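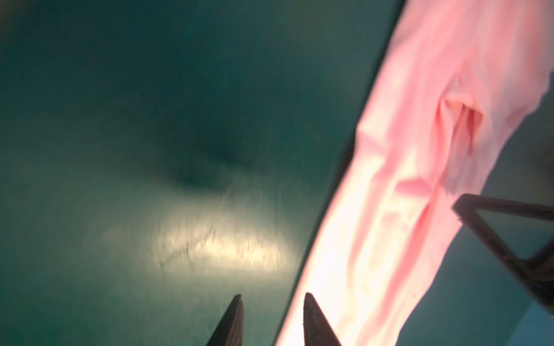

Mamport Dining Guild
Minutes of the Restaurant Review Meeting
Wednesday, 6:30 p.m., back room of Gwilliam

Chair: Atif Gondal

1. Opening
The Chair called the meeting to order at 6:34 p.m. The minutes of the May meeting were approved with one correction: the noodle shop visited that month was closed on Mondays, not Sundays.

2. Member visits
Reports were received on two restaurants.

Giveo. Members found the lamb dumplings well seasoned and the broth thin. Service was prompt at lunch and slow at dinner. It was noted that the menu on the door did not match the one handed out at the table - the difference on the braised eggplant was $2. The Chair will write to the owner.

Dranimen. Opinion was divided. The hand-pulled noodles were praised by all who ordered them. Several members considered the chili oil too salty. The reviewer asked that a second visit be made before a rating is published, and this was agreed.

3. Online reviews
The guild's page received 2,164 visits, compared with 1,626 in the previous period. Two comments were removed for naming a server. Members were reminded that reviews should give the dishes ordered and the time of the visit.

4. Rating scale
A motion to replace the present scale with written remarks only was discussed at length. Motion failed, 9 opposed. A proposal to rate takeout separately was held over.

5. Other business
Parking behind Gwilliam is reserved for residents after 6 p.m. Members should use the street.

The next visit will be to Dranimen, with orders to be placed individually. Separate checks have been requested.

Adjourned at 7:50 p.m.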